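**Durnimel workshop starts desktop refurbishment run**

The Durnimel repair workshop has begun its June refurbishment run of desktop computers. The first batch is 35 machines, handed over by the Brekira office park after a change of equipment. Work is done at 6 benches, with each machine checked, cleaned and fitted with a new drive before testing.

Dell towers are among the machines being handled. Plastic panels are kept upright against the slatted aluminium wall at the work area, so that the moulded tabs and bosses do not carry any weight. Panels with broken tabs go to the spares shelf. 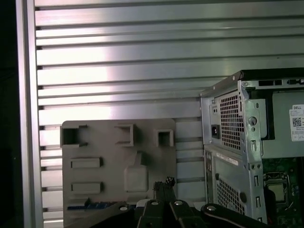

## Testing and collection

Each tower is left running for 10 hours under load. Machines that restart or overheat in that time return to the bench for a second check of the fan and power supply. Drives removed from the batch are wiped on site and recorded by serial number.

Finished machines will go to the Tuva and Radu reading rooms. Collection is from the side entrance on Friday from 3 pm. Monitors and keyboards are not included in this run.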